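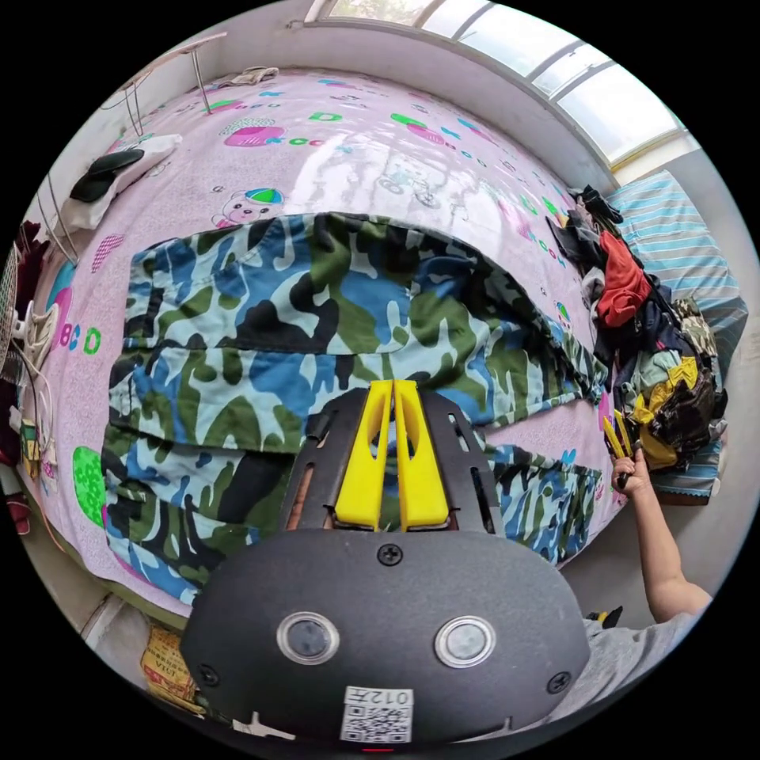
Passed Away Peacefully: What Adcombe's Death Notices Say and Leave Out

Second year project report, Local and Family History

Why I picked this

My nan used to read the death notices out loud over breakfast, in a special voice, and then tell you what had been left out. Mr So-and-so, devoted husband (he wasn't), sadly missed by all at the bowls club (they'd banned him). So when we were told to find a project using a local printed source, I already knew which page I wanted to turn to first.

My plan was to read the paid death notices in the Adcombe paper across the 1960s and 1970s and see how the wording changed. I had a few hunches. I thought religious phrases would fade away, that "died" would slowly turn into "passed away", and that women would start being described as something other than wife and mother. I was right about one of those, half right about another, and completely wrong about the third, so at least it wasn't boring!

The source

Death notices and obituaries aren't the same thing, and I mixed them up in my proposal, so I'll get that straight now. An obituary is written up as an article, usually by someone at the paper, and mostly goes to councillors, doctors, headmasters and the odd footballer. A death notice is a small advert. The family pays for it, the family (or the undertaker) words it, and nearly everybody can have one. I only used the notices. I did read a lot of the obituaries too, mainly when I should have been doing something else.

The Adcombe library has the paper on microfilm, and one working reader that you book by the morning. The film is in good shape apart from a stretch in the late sixties where the pages were shot slightly out of focus and the ends of the lines go to mush. There are no Astunville notices before the two papers merged, and afterwards they come in a block of their own at the foot of the column. I kept those separate in my table. Astunville families seem to have had their own habits, and I'll come to that.

How I went about it

I took every issue from March and every issue from October. I chose March as a winter-ish month with lots of deaths and October as a quieter one, though looking at the totals I'm not sure October was quieter at all. I copied each notice into a table in Gadum, the database program the department uses, with columns for surname, sex, age if given, the verb used for dying, any religious wording, how the family was listed, who was handling the funeral, and what was said about flowers.

In my proposal I said I expected up to 2,000 notices. The final table has 1,135. Part of that is the mushy film, where I gave up on anything I couldn't read all the way through, and part is that my guess was a guess. I also took out "in memoriam" verses, which were muddled in with the deaths for the first few years. I was sorry to lose them. Some of the rhymes are dreadful and I got very fond of them.

Copying took much longer than I'd allowed for. I'd planned to be done by Christmas and was still at it well into the spring term, typing up in the evenings from photocopies. If I did it again I'd settle the columns before I began. I added the flowers column halfway through, after noticing how often donations came up, and then had to go back to the beginning and read the whole lot again.

Dying, passing away and falling asleep

This was the hunch I had backwards. I'd assumed plain old "died" was the traditional word and the softer ones crept in later. In Adcombe the early notices are full of "passed peacefully away", "fell asleep", "called home" and "entered into rest". "Died" is rare at the start, and then gets steadily more common through the seventies, often as "died suddenly" or "died in hospital". There's a whole cluster where nothing is said about dying at all, only the name, the address and the date, and you're left to gather it from the heading.

"After a long illness bravely borne" is everywhere, all the way through. I started to wonder if anyone in Adcombe had ever been ill and grumpy about it.

"Peacefully" is the other sticky one. It turns up with hospital deaths, deaths at home and even, once, with a road accident, which made me think some of the phrases were being picked off a list. That's what sent me off to find someone who'd worked on the page.

Talking to Terence Blackburn

I was put in touch with Terence Blackburn by the librarian. He took the notices at the paper's front counter for most of the time I was looking at, and he very kindly gave me an afternoon, plenty of tea and a lot of fruit cake. I recorded it with his permission and the typed-up version is in the appendix.

He told me there was indeed a list. It was a typed card kept under the counter, with set phrases on it, and if a family came in too upset to think he'd turn the card round and let them point. The basic charge covered 38 words. After that you paid by the line. He said people would stand there crossing out grandchildren to get under the limit and then feel awful and put them all back in again.

That changed how I read the whole table. I'd been treating "and grandchildren" (no names) as a sort of coolness, a family that didn't list its little ones. Terence laughed at that. "Names cost money, love," was how he put it. So I went back and checked, and the notices that name every grandchild are nearly always the ones that run over the limit in other ways too, with a verse or a long thank-you to the ward staff.

He also said that many notices never came over the counter at all. Bitar's, the funeral directors on the hill, phoned theirs through in the morning in a batch, and they had their own way of wording things. Once I knew that I could spot a Bitar notice without looking at the bottom line. They always put the address before the age, and they liked "dearly loved" where other people had "beloved". I'd never have seen that if I hadn't had the funeral column, so I'm glad I put that one in from the start.

Women

I did see a change here, only it was smaller and later than I'd thought. For most of the period a married woman is "wife of" or "widow of", and quite often her own first name comes after her husband's. Jobs are hardly ever mentioned for anybody, man or woman, and when they are it's usually "late of" a works or a school. I found 16 notices that give a woman's job, nearly all of them teachers and nurses, plus one publican and one bus conductress. The conductress is my favourite in the whole table. Her notice says she was "known to all on the Astunville route" and it doesn't mention a husband or children at all.

There's a gap I can't get past with this source. A woman who'd worked in a shop all her life might be described only as a dear mother, and maybe that's how she'd have wanted it. I've got no way of telling from a paid notice.

God

Religious wording does drop off, as I'd hoped to find, though it goes in a lumpy sort of way. "Thy will be done" is nearly gone by the end. "At rest" hangs on, and I had real trouble deciding if it should be counted as religious or not. In the end I gave it a column to itself. My tutor thought that was dodging the question and she may be right.

The Astunville block is different. The chapel families there carried on with "promoted to glory" and lines from hymns long after Adcombe had let them go, and they nearly always name the chapel. I'd like to say that's down to Astunville being more devout, but the block was also handled by a different office with a different card under a different counter, if it had a card at all. Terence didn't know.

Flowers

The late addition, and in some ways the nicest bit. Early on you get "no letters please", which I'd never come across before, and "flowers to the house". Then "family flowers only" arrives and pretty soon it's on nearly everything, followed by "donations if desired to". The hospital gets most of them, then the lifeboats (we're nowhere near the sea), then the scouts and the cats' home.

Things I'd do differently

I'd book the microfilm reader for the whole term on the first day. I'd interview Terence before I started copying and not after. I'd also take a third month, probably in the summer, as I've nothing at all between spring and autumn and I've been told off for it, fairly.

I'd have liked to put prices next to the word counts, year by year, but the paper only printed its rates now and then and I found too few to make a proper run. Terence thinks there may be old rate cards in his loft. He's promised to have a look when his knee is better, and if they turn up I'll add them to the copy of the table I'm leaving with the library.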